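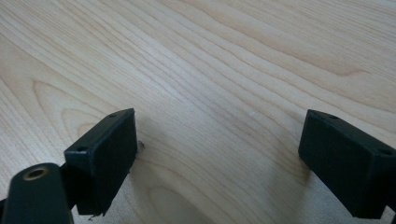
Comparing two hand-held grippers
Speaker notes, October 24, 2020
Hannelore Petersen, with Ľubomír Jurčo

Search the talks Enter a keyword Go

Opening

Say who we are and that Ľubomír takes the questions on the controller. Keep this to a minute.

We've had two hand-held grippers on trial since July, the Kikuchi and the Netudus. Both are squeezed by hand, both carry a camera looking down past the fingers, and both are meant to record what a person does so that an arm can be taught the same job. The arm at our end is the one at Zunduvska. We wanted to know which gripper gave recordings the arm could follow with the least tidying up.

Mention that Furnanex paid for the second set of fingers. They asked us to say so.

How we set up

Same table for all the runs. Pale wood, plain lighting from overhead. We started each session with the fingers open over bare table and held still for a count before touching anything. Ľubomír uses that stretch to find the finger tips and set the zero for the opening width.

Point out the fingers on the slide. They are dark blocks with a matt face, with small round holes along the top. Wide open, there is a good stretch of table between them, and the camera keeps both tips in view. We asked for that from both makers.

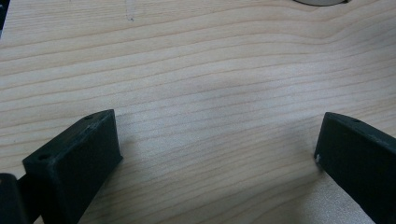
What we found

Grip first. The Kikuchi has the lighter squeeze and people liked it for long sessions. The Netudus is stiffer, and two of our testers asked for a rest partway through. Against that, the Netudus closes to the same place every time. The Kikuchi drifted a little by the afternoon and we had to set the zero again.

Camera next. The wood grain matters more than we expected. The tracker picks its points from the table, and where the grain is fine and even it sometimes takes one line for its neighbour. We lost the position in 13 runs, and most of those were slow sideways moves close to the table. Lifting the gripper a hand's width before moving across cured nearly all of them. Go slowly here, people usually want to write this down.

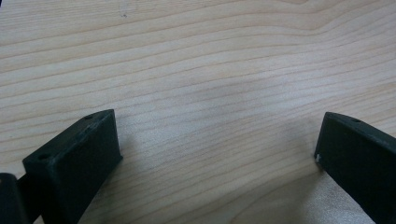 Light was the other thing we got wrong early on. A finger near the table puts a soft shadow beside it, and dark fingers against a shadow gave the edge finder trouble on the inner faces. We turned the exposure down a step and left it there for both grippers.

Wear. Check the tips for marks and dust before each session. A white fleck on a dark finger can be picked up as a tracking point, and then the tracker thinks the hand has stopped.

What we'd use

For teaching the arm, the Netudus. For anyone recording all day, try the Kikuchi first and set the zero again after lunch. We haven't tested either with wet or very small parts.

Hand over to Ľubomír for the controller settings, then questions. If time is short, drop the exposure part and keep the bit on lifting.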